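Visit to the Hikell training hall, Amdale
Posted 2023-10-09

I wanted to see this place since April, when Hikell first opened its doors to small groups. We were 9 visitors, and after signing a paper at the desk we could walk along the tables, with a yellow line on the floor to guide us.

The project is called Vosari. Its purpose is to collect many examples of simple hand work, so that a learning system can later do the same work by itself. At the table where I stayed the longest, the task was with two light blue cups on a thick mat.

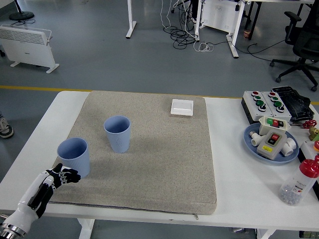 Our guide explained that one example is one complete try, from the start position to the end. The team wants 4,000 of them for the cups only. On the morning of our visit they had saved 51, and 5 more were thrown away because the operator stopped in the middle.

I asked why the switches, the pipe fittings and the bottle stay on the table if the task is only with cups. The answer was that the system must learn to leave other things alone. I found this very logical.
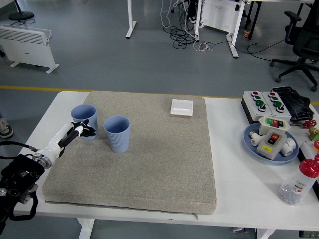 Between two tries the operator moves the cups a little, and this small work takes more patience than I expected. After one hour we had coffee and a short talk in the Szűcs room upstairs. The talk was too fast for me in some parts, but the slides will be sent by e-mail.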